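We use cookies to remember your settings. Accept | Manage

Print this page | E-mail to a friend

Medve hand-held gripper pair: two months in

I bought the Medve pair in March because I was sick of teaching by remote control. My old Cindutix leader arms did the job, but you had to book the robot, clear the room and drive the whole thing through every fold of a towel (my record was around 50 demos in a day, and my shoulders let me know!). With these you just pick up a gripper in each hand and do the task yourself.

The fingers are soft at the tips and forgiving on cloth, and the marker cubes track well as long as you keep your sleeves off them. I did 200 demos at the desk before I had to tighten anything. Setup was a pain, though. The Plusau software wanted calibrating twice, and the manual skips a page right where you need it.

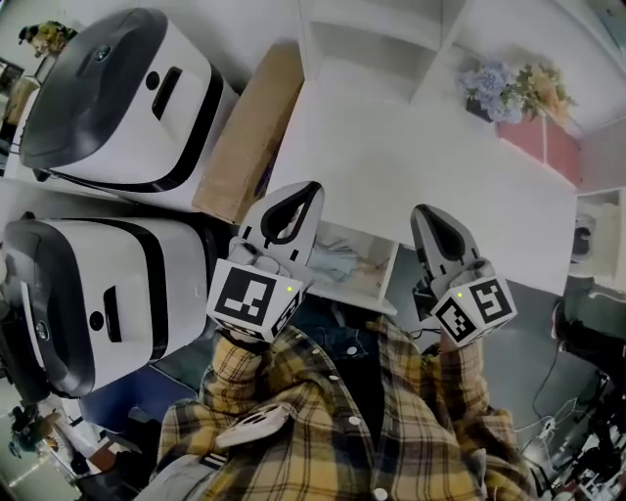 Do you still need the robot nearby while you record?

Only for checking. The hand motions are saved on their own and matched to the arm later, so I record all week and try things out on the real arm on Friday.

What I don't love: the handles are a bit fat for small hands, and it's very easy to move faster than the arm ever could. My friend Pongsak Inthanon threw out 80 of his first takes for exactly that. Go slow, slower than feels natural, and pause a beat before you close the fingers.

Would I buy them again? Sure, though I'm keeping the leader arms for anything heavy, where I want to see how the robot copes while I'm teaching it. Four stars, and I'd go higher if they fixed that manual.

Clestthorpe Workshop Reviews | Contact | Copyright, all rights reserved | Back to top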